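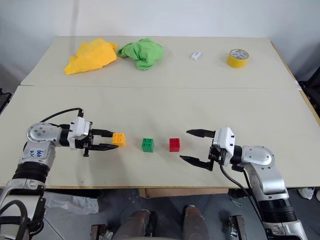 3.2 Delegated approval and small capital purchases

The second question concerns how borough councils divide authority over small capital purchases between the full council and its officers. In Vorner, any purchase above the delegation limit requires an ordinance, two readings and a public hearing. Urik uses a single resolution for the same class of purchase, and the hearing is held only when a resident asks for one in writing. Both rules descend from a borough charter of 1812, which required the consent of the council for "any outlay beyond the ordinary", and neither borough has ever defined the last word of that phrase.

We coded the minutes of 40 council meetings, 10 from each of the four boroughs in the sample (Vorner, Urik, Mkhize and Koltis). An item was counted as a capital purchase if the minutes named both a supplier and a fund. Items carried over from an earlier meeting were coded once, at the meeting where the final vote was taken. Leases were excluded, as were repairs charged to the operating budget.

Figure 2. Yellow-orange, green and red toy blocks in a row on a table between two robot arms. 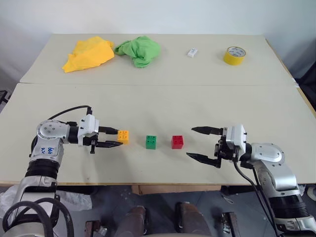

The ordinance procedure adds a fixed delay set by the notice period for the hearing. The resolution procedure has no such floor, but its length varies more from case to case. In Mkhize the finance officer may place an order before the vote if the supplier agrees to a cancellation clause — a practice that the minutes record but the standing orders do not mention. Koltis changed from ordinances to resolutions during the period studied, so its meetings were split at the date of the change and are reported separately.

Public comment was sparse under both procedures. Where residents did speak, they mostly asked about the running costs of the item and seldom about its price. This pattern limits what can be said about hearings as a check on spending, and we return to it in Section 4.

Search this journal Enter keyword or author Go

We use cookies to remember your settings. Accept Manage choices

Reader comments (2)

Elmarie Kruger
Was the split in Koltis made at the vote or at the date the new rule took effect? The two can be months apart.

budgetclerk
Our council drops leases from its reports too — most of our vehicles are leased, so the totals look very low.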